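ZALDALE OPENS GRANTS FOR BLOCK-LEVEL SAFETY WORK

ZALDALE, October - Applications now open. The city's Office of Neighborhood Safety will fund up to 15 local groups working on street outreach, youth jobs and help for families after a shooting. Two-year awards. Lanidari and Rai districts get first review. 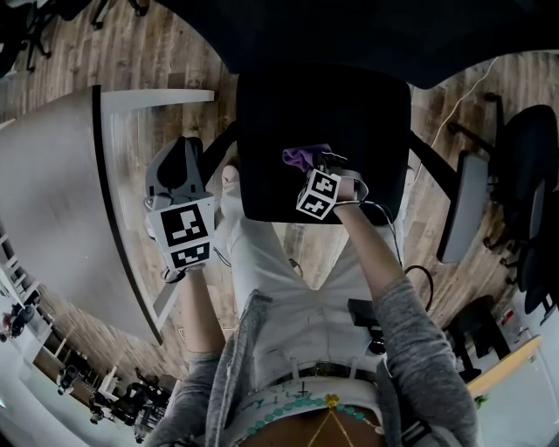
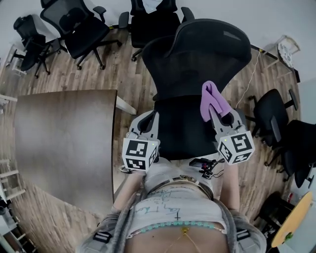

A purple cloth and a black chair, both photos.

Groups must have 10 months of work in the city behind them. Budget and a one page plan, thats all for round one. The office expects about 200 inquiries so please apply early.

Forms at the Fluklow Street counter, open til 4 p.m. Late forms will not be read. Spanish copies availble on request.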